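Section 4. Installing the Skiveta Under-Desk Cable Tray

Read this section in full before beginning work. The tray is intended for shared offices, classrooms and workshops in which several people are seated in one room and cables would otherwise run across the floor.

CAUTION: Disconnect all equipment from the power supply before moving any cable. Do not place liquids in or above the tray.

4.1 Preparing the work area

1. Ask occupants to move bags, coats and chairs away from the desk to be fitted. Straps left on the floor can catch on the tray while it is being carried.

2. Sweep the floor beneath the desk. On glossy floors, lay a mat under the knees and under the tool box. Wipe up any moisture before kneeling or setting down tools.

A backpack kept at floor level should be moved to a hook or shelf for the duration of the work. 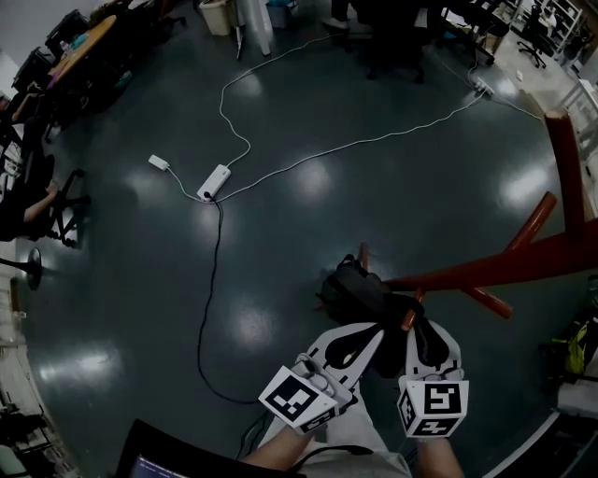

3. Measure the underside of the desk. The Skiveta tray is 920 mm long and requires a clear, flat surface of at least that length. Drawers and crossbars must not interrupt it.

4.2 Fitting the brackets

1. Hold the paper template against the underside of the desk, with the printed arrow toward the user's side.

2. Mark the 4 screw positions in pencil. Leave 99 mm between the front edge of the desk and the first pair of marks.

3. Drill pilot holes with the bit supplied. Wear eye protection.

4. Fasten both brackets by hand, then tighten with a screwdriver. Power drivers may strip the thread and are not covered by the warranty.

Note – Glass and stone desktops cannot be drilled. Order the Gastlow clamp kit, which is fitted as described in Section 6.

4.3 Loading the tray

1. Slide the tray onto the brackets until both catches click.

2. Place the power strip in first, with its switch facing outward.

3. Coil any spare cable loosely and secure it with the fabric ties. Do not use wire.

4. Reconnect the power supply and check that no cable hangs below knee height.

Inspect the screws every October and after any desk has been moved. Replacement ties are supplied in packs of 300. Orders should be sent to Jummai Garba, Shehu Parts Office, with the tray's serial number.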